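4. Reserve officers and the local station

4.1 Setting

The Torkham district is policed from a main station at Dunness and a smaller post at Ojo. Both rely on reserve officers, who hold full powers while on duty and are otherwise in ordinary employment. At the close of the study period the district roll listed 378 reserves, of whom the larger share were attached to Dunness. The Ojo post had no permanent night staff, and its late shifts were covered by reserves working under a regular sergeant.

Reserves are sworn in at the district court and serve a probationary term before they may patrol without a regular officer. The rules set a minimum number of duty hours per quarter. Hours above the minimum are paid at a flat rate, which does not vary with length of service. Earlier studies of part-time policing have mostly treated the reserve as a single body and have paid little attention to the station to which a person is attached. We take the station as the unit of interest.

4.2 Data

Three sources were used. The first was the duty ledger, which gives the start and end of each shift, the station, and the rank of the supervising officer. The second was the set of leaving forms completed when a reserve resigns or is removed from the roll. The third was a series of interviews with serving reserves, held at both stations and lasting up to 90 minutes each. We completed 33 interviews, 19 of them with reserves attached to Dunness and the rest with reserves attached to Ojo.

The ledger was moved from paper to the Sernasis rostering system partway through the period. Entries made before the change were keyed in by district clerks and contain some gaps, chiefly in the field for supervising rank. Where the rank was missing we matched the shift against the sergeants' own duty sheets. Shifts that could not be matched were kept in the totals for hours worked but dropped from any comparison involving supervision. The ledger extract used in this paper was closed on 2019-09-18, and later corrections have not been taken in.

4.3 Hours and supervision

Reserves at Ojo worked longer hours than those at Dunness in every quarter examined. The gap was widest in June, when the yearly fair draws regular officers away from routine patrol. Two explanations were considered. One is that Ojo attracts people with more free time. The leaving forms give little support to this, as the spread of occupations was similar at the two stations. The other is that the smaller post gives reserves a more settled place in the shift. At Ojo a reserve would usually work under the same sergeant from one month to the next. At Dunness the supervising officer changed often, and several of those interviewed said they were not known by name to the sergeant on duty.

The ledger is consistent with the second explanation. Reserves who had worked most of their shifts under one sergeant were more likely to exceed the quarterly minimum, and this held within each station as well as between them. We do not claim that steady supervision is the cause. Sergeants have some say in who is rostered with them, and may choose those who already turn out regularly.

4.4 Space and equipment

Station space came up in the interviews more often than we had expected. Regular officers at Dunness have assigned lockers, while reserves draw their radio and vest at the start of each shift and hand them back at the end. At Ojo the two groups share one store. Reserves at Dunness spoke of the time spent waiting at the issue desk, which is not counted as duty and so does not appear in the ledger. 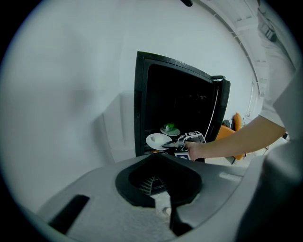 Figure 4. Open-fronted black cabinet and white wall.

The unpaid time at the start and end of a shift bears on the measure of hours used above. If waiting is longer at Dunness, the ledger understates the time given by reserves there, and the true gap between the stations is smaller than the one we report. Interview estimates of the wait varied too widely to support a correction. We therefore report ledger hours throughout and treat the difference between stations as an upper limit.

4.5 Leaving

Resignations were concentrated in the first two years of service. The reason most often given on the leaving form was a change in main employment, followed by family duties. The form allows only one reason to be marked, and the free text box was blank in most cases. Removal for failing to meet the minimum was rare at both stations, and it was the practice at Ojo to speak to the reserve before any notice was sent. The equivalent step at Dunness was a standard letter issued by the district office.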